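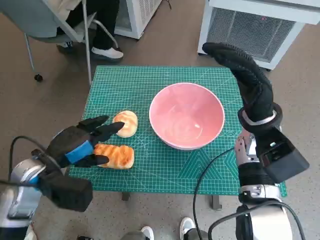
Bench check, Nina two-arm build, shared workshop at Pleven. Checked by Sudheer Thevar, July 9, 2021. The sheet covers the arms, the hands, the table and the cabling, and is to be gone through before the motors are powered. Table height stays as set last time, and the cutting mat must lie flat with its grid square to the base, as the bowl and bread positions are read off the grid lines. Anything marked OPEN needs doing before the next session.

1. Emergency stop within reach of the operator
OK. Tested from both sides of the table. The button is stiff but latches.

2. Supply voltage and fuse
OK. 36 V at the terminals with the arms idle. Spare fuses are in the Drutik tin on the shelf.

3. Arm mounting bolts
OK on the left. On the right, 2 bolts had backed off by nearly a quarter turn. Retightened and marked with paint pen.

4. Wrist modules
OK. No play that I can feel by hand. Right one clicks at the end of its travel, same as before the rebuild.

5. Gloves
OK. Check the fingertips for wear. If a seam has opened, change the glove and rerun the finger zero.

6. Cable slack
OPEN. Run each arm through its full reach at low speed and watch the loops. The left one needs a longer tie at the elbow. Sindach sleeve has been ordered.

7. Speed limit
OK. Set to 300 mm per second in the config file. Don't raise it with anyone at the table.

8. Grip force
OK on the low setting. Start every new object on low.

9. Floor and chairs
Keep chairs outside the arms' reach. Leads from other appliances to stay clear of the table legs.

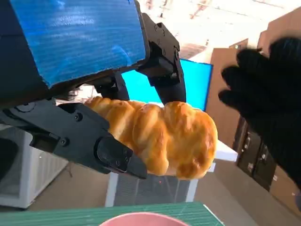
Do I have to repeat the whole checklist if I only restart the software?

Items 1, 6 and 7 are enough after a software restart. If the power has been off, or a hand has been taken off and refitted, do all of it from the top.

10. Table surface
Wipe the mat after food items. Crumbs get under the edge and it won't sit flat.

11. Log files
Copied to the workshop drive. The clock was 2 minutes slow and has been corrected.

12. Shutdown
Arms lowered to rest before the power is cut. The right arm drops a little when the brake engages, so keep hands out from under it.

Still open: item 6. Full bolt check due again in August.

S. Thevar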